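3.2 Task set and recording

The tasks were chosen by the students of the Rirnerwood robotics course, who were asked to propose household chores that a low-cost arm could attempt on a tabletop. Of the proposals received, 11 were kept. Each team wrote its own reset procedure and trained its operators before recording began. Sessions ran until November and produced 1,730 episodes, of which 266 were set aside for evaluation.

The litter task uses a tray of granular litter, a slotted scoop with a red grip, and a lined bin placed beside the tray. The operator is asked to take the scoop by its grip, pass the blade through the litter and move it to the bin. The grip was the preferred contact area, as the blade is thin and tends to rotate between the fingers. Stereo pairs from the fixed head camera were stored unrectified.

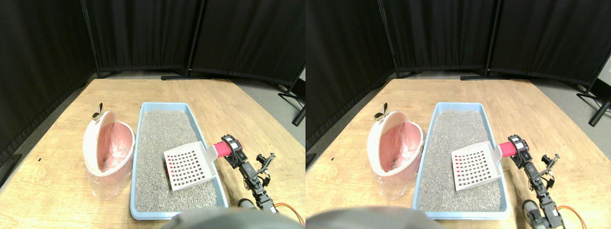
Figure 4. Litter task, stereo pair. The arm holds the scoop by its red grip with the blade in the litter.

Wrist views were recorded together with the stereo pairs. In the first trials with the Mottram teleoperation software, the two streams drifted apart over long episodes, and timestamps were therefore taken from a single host clock. The wrist view was most useful for small objects, where the head camera gives little information on finger placement. The thread spool task is of this type. Teams mounted a light finger pad inside the printed fingertip and were free to change the pad shape between sessions, provided that the change was logged.

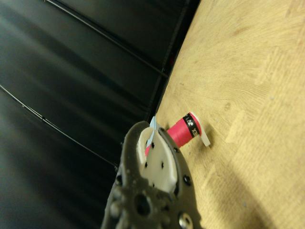

Figure 5. Thread spool task, right wrist camera. The white finger pad is at the near end of the spool.

Starting positions were varied within each task. For the litter task, the scoop could be laid in the tray or stood at its rim, with the handle facing either way. Policies trained on one starting position only did poorly on the other, and the Ullari baseline failed in nine evaluation episodes where the handle faced the bin. These episodes are kept in the results of Section 4.
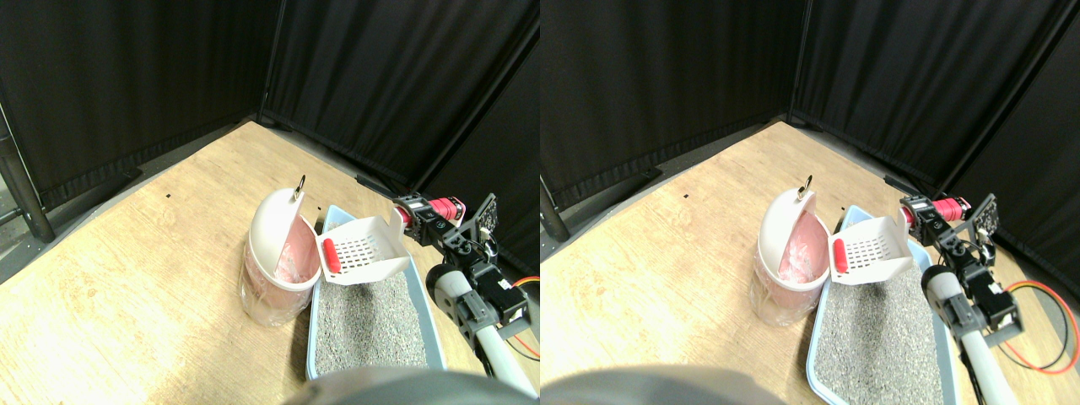 Figure 6. Litter task, stereo pair. The scoop stands at the back rim of the tray with its handle next to the bin.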